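Equipment Review: Sivberg Portable Column Loudspeaker System

Published by the Grorklow Concert Series, Technical Office
Apr 7, 2025

The Grorklow Concert Series presents live music in a hall that seats 300, with a mixed program of folk, chamber pop and small jazz ensembles. The hall's installed speakers were designed for speech. Visiting bands have regularly found them thin in the low end and harsh on vocals, and touring acts without their own equipment have been obliged to make do. The Series therefore purchased a pair of Sivberg column loudspeakers, at a cost of $1,098 for the pair, and used them at 15 concerts before preparing this review. The units were bought at the full listed price. Sivberg did not see the text before publication.

Setup and transport

Each unit consists of a subwoofer base and two column sections that slot together above it. Assembly requires no tools. One person can carry the columns in the padded bag supplied, but the base is heavy and its single top handle is awkward on stairs. Staff at the Series now move the bases with a hand truck. The power inlet is on the rear panel, close to the floor, and it is difficult to reach once the unit has been placed against a wall or curtain. The locking joint between the column sections was stiff at first and has loosened to a comfortable fit. No rattling was heard at any concert.

Sound quality

The strongest feature of the system is its handling of voices. Lyrics could be followed clearly in the back rows, even when the singer worked against a full drum kit. Coverage across the width of the hall was even, and patrons seated at the far sides reported fewer problems than in previous seasons. Acoustic guitar and upright bass were also reproduced well.

Louder rock acts exposed some limits. During one four-piece set, the protection circuit engaged repeatedly in the final songs, and the bass lost its weight. There is also a slight hardness near 4,000 Hz that becomes noticeable with bright cymbals and some condenser microphones. A modest cut at the mixing desk corrected it. Engineers should allow time for this adjustment at sound check.

Controls

The rear panel provides two combined microphone and line inputs, a stereo line input, and a small display with four preset settings. The "Live" preset was used for most concerts. The "Club" preset adds a good deal of bass and was judged unsuitable for the room. The display is legible in low light, but the menu returns to its first page after a few seconds without input, and engineers found this tiresome during changeovers. The manual is brief and does not explain how the presets interact with the tone controls.

Comparison

The Series previously rented the Marchetti column system, a larger and more expensive product. The Marchetti remains the better choice for amplified bands with heavy drums, and its stereo image is wider. For solo performers, duos and acoustic groups, the difference was small, and several performers preferred the Sivberg for its more natural vocal tone. The Sivberg is also quicker to assemble, a real advantage on evenings with a short interval between acts.

Support

One column section arrived with a scratched grille. The retailer, Grikico, replaced it without charge and without requesting photographs, although the replacement did not ship until the following week.
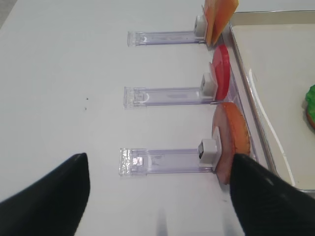 The Series recommends the Sivberg system for seated halls of comparable size where the program is mainly acoustic. Venues that present rock or dance acts should consider a larger system or an additional subwoofer. The pair will remain in regular use at the hall through the end of the season in June.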